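How to strip and rebuild an old Dell tower (the quick version)

Posted 07/08/2025 by Aled Yorath

Doing this fast, people keep asking. Covers the older Dell towers with the green board and the blue plastic drive carriers. Yours might differ a bit. Most of it carries over.

What you need

Phillips screwdriver, medium. A wooden or plastic spudger if you have one, fingernails if not. Isopropyl, coffee filters or lint-free wipes, thermal paste. A muffin tin for the screws. Masking tape and a pen. Soft brush. Can of air.

Budget: I spent 33 dollars total and that was mostly the paste and a used drive.

Before you open it

Back up the drive. Shut down properly. Pull the power cord out of the wall, then hold the power button in for ten seconds. Unplug everything else from the back. Lay the tower on its side on a table, panel up. No carpet. Touch bare metal on the case before you touch the board, and again every time you come back from getting coffee.

Getting in

Side panel off first. Some have a latch, some have thumbscrews, some have both and a padlock loop. If it sticks, slide it toward the back before lifting. Don't pry.

Take a photo of every cable before you pull it. Seriously. Tape labels on anything that looks like something else.

Cooler and processor

Warm the machine up for a few minutes before shutdown if the paste is old, it makes the cooler let go easier. Undo the cooler screws a little at a time, corner to corner. Twist gently, then lift. If it fights you, twist more, don't pull.

Now the socket. Push the lever down and out sideways, let it swing up, open the load plate. Lift the chip straight up by its edges and put it somewhere safe, gold side not touching anything. On these boards the pins are in the socket and they bend if you look at them wrong. Nothing goes near them. No brush, no air, no sleeve. If you still have the black plastic socket cover from the factory, snap it on.

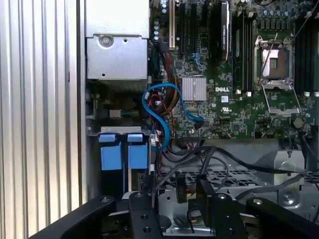 Clean the old paste off the chip and the bottom of the cooler with isopropyl. Wipe in one direction, fresh wipe, again. Takes 5 or 6 goes. Let it dry.

Dust

Do the drive bays and the fan grilles while the cooler's out. Brush first, air second. Hold the fan blades still with a finger when you use the air. Keep the can upright or it spits. And remeber to keep well clear of that open socket — do the far end of the case first, with the cover on or the plate closed.

The little chipset heatsink with the fins, leave it on. Just brush between the fins. It does not need to come off and putting it back is a pain.

Drives

Blue carriers. Squeeze the two blue tabs toward each other and pull. The drive comes out with the carrier. Flex the plastic a little and the drive pops free, no screws on most of them. New drive goes in the same way round as the old one, connectors facing the same way. Check twice. Slide the carrier back till it clicks.

I put in a 700 GB I got secondhand off a guy at Stamport. Fine for what this is.

SATA data cable: the thin one. L-shaped plug, only fits one way. Don't force it. If it has a metal clip press that before pulling. Power comes off the bundle with red, yellow and black wires. Loop the spare length loosely and keep it out of the fan. No tight bends in the SATA cable, leave it some slack and let it curl.

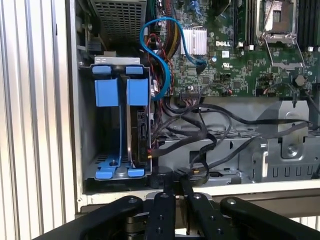

Tudur Hopkin wants it on record that you should do the drive cables last, after the cooler is back on, becuase otherwise you end up working around them with a screwdriver and knock the data plug half out. He lost an evening to that in December, thought the drive was dead. Fair point. Do it his way if you have big hands.

Putting it back

Chip in, match the notches, lower it straight, no pushing. Plate down, lever down. The lever takes more force than you'd like, that's normal. Paste: one blob, size of a small pea. Cooler on, screws corner to corner again, fan plug back in.

Then graphics card if you pulled it, memory if you pulled it. Press till the clips close on their own.

First boot

Leave the side off. Screen, keyboard, power, nothing else. Go into setup (F2 on mine) and see that the drive shows up. If it beeps, it's the memory. Reseat it. Fan error means you forgot the fan plug. Temps at idle on mine sit at 40, was a lot worse before.

All good? Shut down, cord out, side panel back on. Whole thing took me an afternoon with breaks. Installing the system is a separate page, will link it once it's written.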